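Bench rules for handheld gripper demos, what do you actually enforce?
Data & Teaching board > Good practice

wullv_tech
4 June 2020
Trying to write a one page rule sheet for our demo benches in Wullville. Two-hand work, handheld grippers, small objects. Right now every operator does it their own way and the episodes dont match. Draft so far:

1. Same background sheet on every bench, no swaps mid batch
2. Both grippers in hand before you hit record
3. Cable loops behind the wrist, never across the work area
4. Max 100 episodes then a break
5. Nothing on the table that isnt in the task card

What's missing? What's dumb?

gridpaper
3 is the one I'd fight for. Snagged cable = bad episode, every time. Would add a minimum slack. We mark ours with tape.

J. Sarkar
Rule 4 is too loose. 100 is a lot for box and paper tasks, people get sloppy on the grasp and you find out at review. We stop at half that.
Also no rule for the floor? Ours has one. Power strips and cables out of the standing area, checked before each shift.

wullv_tech
Floor, good point, adding it. Current bench, box and paper task:

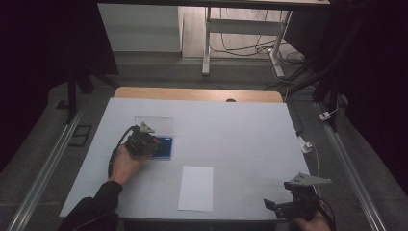 Left gripper over the blue-based box, sheet of paper near the front.

gridpaper
Cable on the left one goes down past the wrist, fine by me. I'd want the paper position marked though. You've got the faint grid on the surface, use it. Write the start square on the task card.

Tristico_Ben
Disagree. Fix the start square and you get 700 episodes of paper in the exact same spot. Then it moves an inch and the policy falls over. Vary it on purpose.

gridpaper
Vary it by a list then. "Wherever" isnt variation, people put it in the same place anyway

Tristico_Ben
ok yeah a list I can live with

J. Sarkar
We do a list at Carnley. Printed, operator ticks off each placement. First batch under it was 459 episodes and we tossed 2. Before that I didnt even want to count.
To the OP, is the white power strip or plug by the table on the right live during recording? If so get it further out, or cover the cable. Same for the cable pile under the back desk if anyone walks through there.

wullv_tech
Will check and move it. What about the drapes, do you guys have a rule on those? Mine are just "keep them closed"

J. Sarkar
Ours says hem clear of the stand legs. Someone catches a foot in the cloth, stand shifts, calibration gone.

lã_bench
Unpopular but you have too many rules already. Ours is 5 lines and people read it. Put the rest in setup, so the operator never sees it. Rails, stands, drapes = setup. Hands, cables, objects = operator.

Tristico_Ben
+1 to splitting it. Nobody reads page two

J. Sarkar
Fine but the floor check stays with the operator. Setup was done in December, the cables move daily.

wullv_tech
Ok two sheets. Floor check on the operator one, placement list goes on the task card, break at 50 for now. Will post v2 when its typed up, prob after the next batch

gridpaper
put the slack number in this time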